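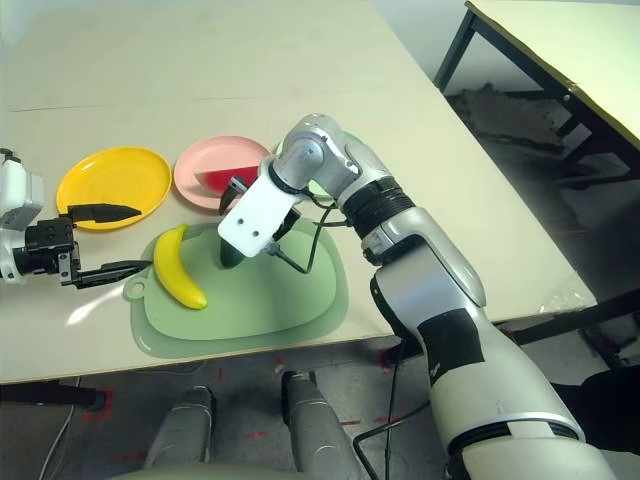
4. Setting up your first backup

By this point you should have the Kito server installed (section 2) and at least one user who can log in to it (section 3). If the only user who can log in is called "admin" and has the password you were given in section 2, go back and change it. We will wait.

This section takes you through one complete backup job, from an empty job list to a file you have restored and opened. Set aside an unhurried morning. The steps themselves are short, but the first copy is slow and there is a fair amount of watching a bar.

Before you start

You will need:

A machine with files on it that you would miss. In this guide it is a file server called follard.

Somewhere to put the copies. In this guide it is a storage box called saraç, in a different building. A different shelf is not a different building.

The name and password of an account on the storage box that can write to one folder and do nothing else.

Somewhere safe to keep a passphrase. Your options are discussed, with some feeling, in 4.3.

Note: The cedilla in saraç is deliberate and Kito copes with it. Your router may not. If the name won't resolve, use the IP address and move on with your life.

4.1 Adding the store

A store is the place where Kito keeps its copies. You can have several, but begin with one.

1. Log in to the Kito web page and choose Stores from the left-hand menu.

2. Press Add store. Give it a name. The name appears in every report you will ever receive, so "test2-new-FINAL" is a decision you'll be living with.

3. Under Type, choose SFTP. The other types are covered in appendix B, apart from tape, which is covered in a separate booklet by somebody with more patience.

4. Fill in the host, the account name and the password. Leave the port alone unless you know it has been changed.

5. In the Folder box, type the full path, starting with a slash. Kito will create the last folder in the path if it's missing, but only the last one.

6. Press Check. You should see "Store reachable, write allowed, delete allowed".

If you see "Store reachable, write refused", the account can look at the folder but not touch it. Fix this on the storage box. Pressing Check repeatedly will get you the same message, and after 11 failed attempts some storage boxes will block your address altogether.

Caution: Never point two Kito servers at the same folder. Each will regard the other's copies as rubbish and tidy them away during the night. Give every server its own folder, even if one of them is "only for testing".

4.2 Choosing what to back up

1. On follard, install the agent package from the Downloads page. It starts by itself and then does nothing visible at all, so don't sit waiting for a window.

2. Back in the web page, choose Machines. The new machine appears in grey, marked Waiting. Compare the code next to it with the one printed by the command kito-agent code, and press Accept if they match.

3. Choose Jobs, then New job, then the machine.

4. Tick the folders you want. Ticking a folder includes everything inside it, including whatever people put there next year.

5. Open the Leave out tab and have a look at the standard list. It skips temporary files, browser caches and the wastebasket. Add anything else that can be remade without tears, such as build output or downloaded installers.

Note: Think before you leave out folders called "old" or "misc". When Palesa Coetzee ran the pilot for us at the Sturkthorpe office, she found the company's only signed lease in a folder named "delete me". It had been there through three managers.

Note: Databases need their own treatment. Copying the files of a database while it is running gives you something that looks exactly like a backup until the day you want it. Tick Run command before job and use your database's own dump tool, then back up the dump. Worked commands are in appendix C.

4.3 The passphrase

Kito encrypts everything before it leaves the machine. The key is protected by a passphrase that you choose now and that we don't have, can't guess and will not be able to send you, however politely or otherwise you ask.

1. On the Encryption tab, press Suggest for a passphrase made of ordinary words, or type your own. Your own must have at least 16 characters.

2. Write it down. On paper.

3. Type it again in the second box. Pasting is switched off in this box. We have had the letters.

4. Press Save key file and store the file somewhere that is neither the machine being backed up nor the store.

5. Put the paper in a different place from the key file, and tell one other person where both of them are.

Caution: A passphrase kept in a document on follard, which is backed up to saraç, encrypted with that same passphrase, is perfectly secure. You'll never get at it again. Support ticket number one, from the very first week of Kito, was this, and a version of it still arrives most months.

4.4 Schedule and keeping times

1. On the Schedule tab, choose Daily and pick a start time. The suggested time is one in the morning. Everything else in your building is also set to one in the morning, so consider 1.25 or 2.40.

2. Set Keep daily copies. The usual figure for a small office is 14.

3. Set Keep monthly copies. Twelve will cover the person who comes back from a long absence and wants the spreadsheet "as it was in May".

4. Leave Limit speed unticked for now. You can come back to it if people complain about the internet, and they'll complain about the internet whether you tick it or not.

Keeping times are applied at the end of each successful run. If runs stop succeeding, nothing is removed. This is on purpose: a broken job should never be able to thin out your good copies while you are on holiday.

Note: Files larger than 400 GB are split into parts. You don't need to do anything, but the parts will show up in the store under names that look like a cat has been on the keyboard. Leave them be. 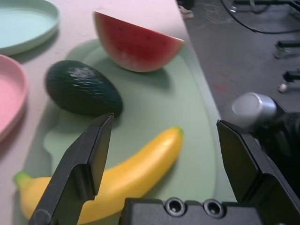

Watermelon, avocado and banana on the green board.

4.5 The first run

The first run copies everything. Later runs copy only what has changed and are much quicker, so please don't judge the product by this one.

1. Open the job and press Run now.

2. Watch the Status line. It goes through Listing, Packing, Sending and Checking, in that order.

3. Don't restart the agent during Listing. It can look stuck on folders holding a great many small files, and the counter only moves once for every 2,000 of them. If the counter hasn't moved for an hour, then you may worry.

4. When the line reads Complete, open the report and read it. All of it, this once.

You may close the browser at any point. The run carries on without an audience.

A first run very often finishes with "Complete, with skipped files". Skipped files are listed at the bottom of the report together with the cause. The common ones are:

In use: a program had the file locked. It will be picked up on the next run, unless the program belongs to somebody who never closes anything.

No permission: the agent isn't allowed to read the file. Correct the permissions or add the folder to Leave out, but do one or the other. A report with the same harmless warnings every morning soon becomes a report that goes unread.

Name too long: the full path is longer than the store accepts. Zoriana Stasiv, who wrote the part of Kito that deals with this, asks that you stop making folders inside folders inside folders. She knows you won't.

4.6 Restoring a file

Until you have restored something, what you have is a large amount of encrypted data and a pleasant feeling. Carry out these steps on the day of the first run.

1. Choose Restore and pick the job, then the copy.

2. Browse to a file you know well. Choose a document you can open and recognise, not an icon or a log.

3. Under Restore to, choose Another folder and type a new, empty one.

4. Enter your passphrase. Read it from the paper, so that you find out now whether you can read your own handwriting.

5. Press Restore, wait for Complete, and open the file.

6. Repeat with a whole folder, and if you can, on a different machine.

Caution: Restore to Original place overwrites what is there without asking a second time. It asks once, in red. Gert Mtshali in support would like it known that "I thought it was just being dramatic" is his least favourite sentence in the language.

4.7 Reports by email

1. Choose Settings, then Mail, and enter the details of your mail server.

2. Add at least two recipients. If one of them leaves, the other will still be told.

3. Set Send when to Failure and weekly summary. Always sends a message after every run, and will be in its own mail folder, unopened, by the end of the month.

4. Press Send test and make sure the message arrives. Look in the junk folder too, where Kito's mail is regrettably at home.

5. Set Warn if no run for to 5 days or less. This warning comes from the server, so it works even if the agent has been removed, switched off or carried out of the building under someone's arm.

Note: The server can't warn you that the server itself is down. If this bothers you, and it should, see section 9 on having a second machine keep an eye on it.

4.8 If something goes wrong

Machine stays on Waiting: the clocks on the two machines disagree. Set both to use a time server, then restart the agent.

"Store is locked": an earlier run ended badly and left its lock behind. Check that no job is running, then choose Stores, Release lock. If a job is running, the lock is doing what it's for.

Run is slow every night, not only the first: look for a large file that changes daily. Mail archives and virtual machine disks are the usual culprits. Give them a job of their own.

"Key does not match store": you are using the key file from another installation. Try the other one. If there isn't another one, read 4.3 again, slowly.

For anything else, choose Help, Make support bundle, and attach the result to your ticket. The bundle has no file contents in it and no passphrase. Please don't help by adding the passphrase in the message.

Section 4 last revised Friday, March 27, 2026, by Zineb Alaoui. Database notes checked by Johannes Nkuna.

Next: 5. Adding more machines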